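Chapter 11
Choosing Between Grippers: How to Run a Fair Comparison

By now you will have a drawer full of parts and, I suspect, a favourite among them. Most of us do. I was fond of the Kovholm fingers long before I had measured anything with them, and it took a rather humbling September at the bench to learn that fondness is a poor sort of data. This chapter is about setting up a trial so that the gripper you like and the gripper you don't are given the same chance.

We'll work with hand-held grippers throughout, as they let you try a finger design without first writing a line of controller code. Our running case compares two pad facings, which I'll call Curar and Grinitz after the workshops that cut them, over 160 grasps each. Before any grasp is logged, though, we look at the fingers themselves — open, with nothing between them — and write down what we find. 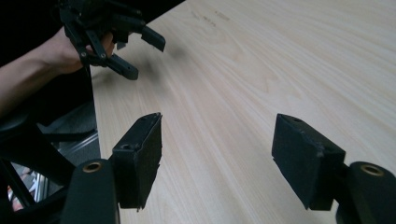 Pads open over the bench, with frayed-looking material at the edges.
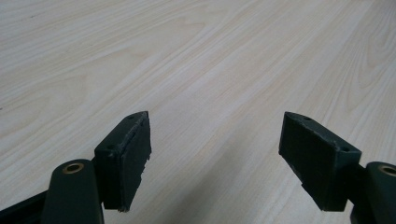

Edge wear of this sort belongs in your notes before the first trial, along with the position of every fastener you might later be tempted to tighten. A facing that has begun to lift may hold a soft object quite happily and then let go of a smooth one, and if you haven't recorded its condition you will end up blaming the linkage.

Imke Albers, reading a draft of these pages, felt I was being too gentle on this point. In her view a worn pad should be replaced before the comparison starts, full stop, and anyone who keeps it on is testing the wear and calling it a design. Her own rule is fresh facings every 90 grasps, whatever they look like. I've come partway round to this, and Section 11.2 gives both schedules so you can try them side by side.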